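Long one about badminton gear and the things people repeat about it. I've played club level for a long time, I'm average, and I have paid for most of the nonsense I'm going to complain about. Mute me for the evening if you're here for the gardening.

What set me off: a new guy at our Itholm club turned up last week with a Gririteo string set and a printed card telling him to restring every 30 days "for peak response." He plays once a week. He has been playing since June.

Who wrote the card? The people who sell the string. I'm not saying they're lying. I'm saying I'd like to hear it from someone who doesn't get paid when he believes it.

The old rule was restring as many times a year as you play per week. I've heard it for tennis, squash and badminton, always in the same words, for three sports with different strings and different forces. Makes me wonder if anyone ever tested it for even one of them.

Strings do lose tension. I'm not arguing with that. They lose a chunk early and then drift. My question is whether a player at my level can feel the drift, and whether feeling it costs any points.

So we tried it, badly. Asnakech Assefa strings rackets for half the club and has more patience than me. She took 2 rackets, same model, same string, one fresh and one that had sat strung in her closet all winter. Black tape over the handles so we couldn't tell them apart by the grip.

People hit with both and had to say which was fresh. The strong players got it right away, mostly from the sound. Everyone below that, me included, was guessing. One man was very sure and very wrong and has since explained to me that the closet racket was "probably a good one."

Yes, I know. Small group, one evening, two rackets that might have differed for other reasons. I'm not publishing it. But it's one more test than the card had behind it.

Next: tension. Beginners ask for high tension because the pros use high tension. The pros also have a swing. If you don't, a tight string bed gives you a smaller sweet spot and a sore elbow, and you get to pay for restringing sooner when you clip one near the frame.

The counter at Polishchuk, where I used to get mine done, would string whatever number you said out loud. No questions. I asked for something silly once when I was younger and they did it with a smile. Fair enough, it's a shop. But I don't call that advice.

Shuttles. "Feathers or nothing" is what I was told at my first club in Margate, by a man who then sold me a tube out of his trunk. Feather shuttles fly better. They also come apart if I mishit, and I mishit plenty.

I went through my receipts for last season and I had spent $76 on feather shuttles for casual sessions. Casual! Warm-ups and silly doubles with people's teenagers. Plastic would have done fine for nearly all of it.

And steaming. The theory is that dry feathers get brittle so you hold the tube over a kettle for a few seconds. Maybe. I've done it for years and couldn't tell you if it helps. I notice the people who swear by it never leave one tube unsteamed to compare. I don't either, so there's me told.

Someone has already replied that the pros do it. The pros get handed a new shuttle whenever they ask for one. I'm not sure what their habits tell me about a tube that has to last until next Thursday's equivalent in my life, i.e. whenever the hall isn't booked for a craft fair.

Grips. I have nothing bad to say about cheap overgrip. Change it when it gets gross. The "moisture mapped" kind felt identical to me after two games and cost triple. If your hand sweats a lot, try a towel grip before you try anything with the word "mapped" on it.

Shoes are the one place I think you should spend. I held out for years in running shoes and rolled an ankle doing it. Could have happened in court shoes too, I can't prove otherwise. But the flatter sole feels steadier when I lunge and I've stopped arguing about it.

Rackets, then. The range between the cheapest thing in a sporting goods store and a decent $40 one is huge. You can feel it in the first rally. The range between the decent one and the top of the line is a lot harder to find, and I've borrowed a few of the fancy ones specifically to look for it.

"Head heavy for power, head light for control." Every product page has this. Then you look closer and the power racket also has control and the control racket also has power, and there's a little chart with six bars that are all nearly full. What would a racket have to do to get a short bar?

Which gets me to bags, where the claims go from shaky to plain weird.

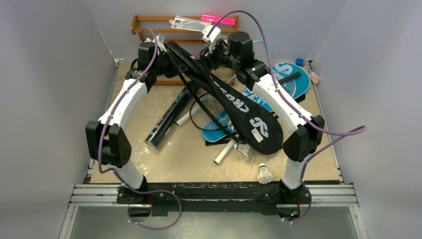

The selling point on the pricier ones is a thermal lining, meant to protect your string tension from heat. Sounds sensible. A hot car is bad for strings, I believe that much. But a lined bag left in a hot car all afternoon is going to get hot as well, just later.

I asked a sales rep how much tension the lining saves over, say, an afternoon. He told me it was "significant." I asked significant compared to what and he showed me the shoe compartment.

The shoe compartment is good, by the way. I'd pay for the shoe compartment. Put that on the card.

What does work is taking your rackets into the house. It's free. Asnakech keeps hers on a shelf in the hallway and hasn't lined a thing in her life.

A few people are asking if I'm just anti-Gririteo. No. I use their string. It's fine. It has been fine for a very long time on one stringing, and that's sort of my point.

"But confidence matters, if the new string makes him feel good he'll play better." Could be. I hear this one a lot and it's hard to argue with, since any purchase at all can be defended with it. He could also feel good about keeping the money.

To the person saying I should try a proper stringer before judging: I have, see above, she's the one who ran the test. She told the new guy the same thing I did, only more politely, and she's the one who'd have made money off him.

Her own advice, which I'll pass on because she has no account here: restring when it breaks, or when the sound goes dull and that bothers you. Middling tension. Don't touch the number for a whole season so you at least know what you're used to.

I'm open to being wrong on the steaming. If anybody has done a side by side with tubes from the same box, and not just "they felt better," please send it my way. Same goes for the thermal lining. I'd read the numbers tonight if they existed.

The new guy has decided to follow the card anyway. We play doubles together at 7 and I've been told not to bring it up.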